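Jul 19, 2025

Brevside bench, basket task. 33 episodes before lunch, 7 binned (tracking dropped out, twice my own fault for starting the recorder late). Running total for the set now 2071, nearly 600 of those since June.

Grip on the rim still the awkward bit. Everyone comes in at a slightly differnt angle, good for variety, bad for the labels. Have started tagging approach side by hand in the log. Slow.

To do: wipe finger pads, re-run calibration, copy card 2 to Hokthorpe drive.

Tilt episodes after the break, green basket, fingers wide open at the start.

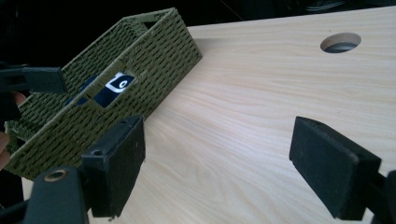 Remedios Collado: can we keep the tilts in a seperate folder this time? Last batch got mixed in with the plain lifts and the training split was useless.

Yes. New folder made, old ones still to sort Monday.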